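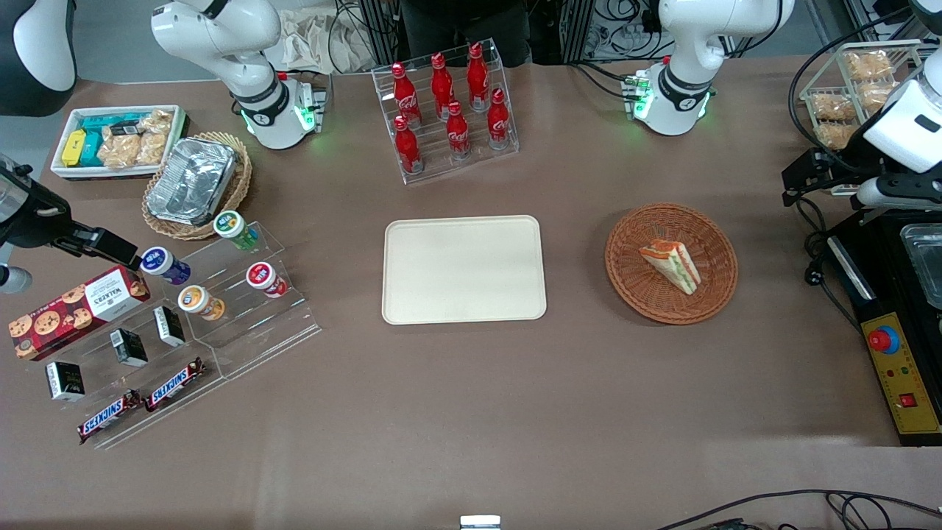 **From:** Yesenia Ccori
**To:** tabletop-learning list
**Subject:** Re: [tabletop-learning] How many demos before you change the table?

Hi Thongchai, hi everyone,

I have been waiting for somebody to ask this! We have been collecting on the snack counter setup since April and I have opinions, some of which may even hold up. Quoting the bits I'm answering:

> On the Plondville arm pair we record one layout until we have a nice big pile, then move everything and start over. The policy gets very good at the last layout and seems to forget it ever saw the others. How often do you all shuffle? And do you shuffle everything, or only the thing being picked up?
>
> Second question, about the wrist views. We have been tempted to drop them to save disk. Anybody regret doing that?
>
> — Thongchai Chaiyaporn

Short answer to the first: shuffle much more often than feels sensible, but don't shuffle everything at once. Short answer to the second: please don't drop them!

Longer version follows.

## What we're collecting

The task family is called Tatlı, after Duygu Yaman's name for the very first version, where all we had was cookies. It has grown. There are now bread rolls on a wire rack, a sandwich in a basket, soda bottles on a stepped stand, jars or cans on an acrylic riser, Snickers bars, small boxes, the lot. An operator drives both arms and fills an order: a drink, something sweet, something from the rack or the basket, all moved to the cream tray in the middle.

We like the crowded counter a lot. Our first 500 episodes were one object on a bare table and the policy that came out was lovely to watch, right up to the moment we put a second object next to the first. Elif Naz Akbulut still has the plot from that day taped over her desk. Clutter makes the operators slower (they have to plan a way in between the stands, and they back out of bad approaches) and those slow careful reaches are worth having in the data.

## How we shuffle

We went through a few schemes. The one that stuck is a block of 6 episodes with the furniture fixed, meaning stands, rack, baskets and trays, while the loose items change every single episode. Then one piece of furniture moves, and we do another block.

Moving only one piece is the part I'd push hardest. When we rearranged the whole counter between blocks, resets took forever, people got tired, and tired people start putting things back where they were before. You get a dataset that you believe is varied and it has the same three layouts in it over and over. Hülya Akgül found this by averaging all the starting views for a whole week into one picture. It should have been mush. You could read the labels on the cans.

So try that on your Plondville data before you record anything else, Thongchai. It's a ten-line script and I'm happy to send ours.

As for forgetting the old layouts: are you training only on the newest pile, or mixing? We retrain on everything with the batches balanced by layout, so a layout with few episodes still shows up. Once we did that, the early layouts came back without any new recording. I did a small dance in the hallway.

## Sizes that have worked for us

Your mileage will vary, but for the sandwich alone:

- At 500 episodes it picked reliably from baskets in familiar spots and got confused near the edges of the table.
- At 800, with the one-piece-at-a-time scheme, the edges were fine.
- At 1000 we saw very little change, so we stopped there and moved on to the bread rolls.

I'd take 800 well-shuffled episodes over any number of tidy ones. We also keep the episodes where the operator fumbles and recovers, tagged as such. Throw out the ones where the item ends up on the floor, unless you want to learn that too.

## Wrist views

Now the second question. Keep them! Keep them at lower resolution if disk is the trouble, but keep them.

The fixed view is great for deciding where to go. For the last bit of the reach it's much less help, because the gripper itself gets in the way, and a basket with a raised rim is about the worst case there is. From the wrist you get the tip of the finger close to the rim, and you can see which way the sandwich is lying, with the filling facing up. That angle decides the whole grasp. Come in across the layers and you pinch bread. Come in along them and filling goes everywhere.

We ran the comparison with the wrist views masked out during training, and the sandwich picks fell apart while the bottles hardly suffered. That makes sense to me — a bottle is the same from every side and stands on its stand.

One warning: the wrist cameras also see plenty of stuff that has nothing to do with the task, like cables, the machine at the side with its yellow panel, and the edges of trays. If those are always in the same place, the policy will happily use them as landmarks. Ours did. Move the basket relative to the big fixed things, and do it early. 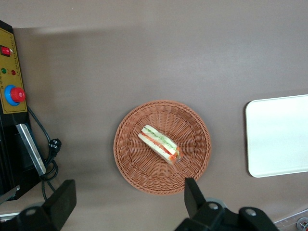
## Things I'd love to hear back on

- Does anybody vary the lighting on purpose, per block or per episode? We only do it per day, and I suspect it's too coarse.
- How do you write the text instruction when an order has several items? We have tried one long sentence and a list of short ones. Elif Naz prefers the list, I prefer the sentence, and the numbers refuse to pick a side.
- Has anyone used the Clonetti annotation tool for marking recoveries? Duygu is halfway through a trial and would be glad to compare notes.
- Soft packages. The clear bags are by far our hardest item, and I'd happily trade our whole bread roll set for somebody's good bag data.

Thongchai, if you want to do a swap of layouts (you record ours, we record yours), I'm very much up for it. I can send our table measurements and the placement sheet this week.

Cheers,
Yesenia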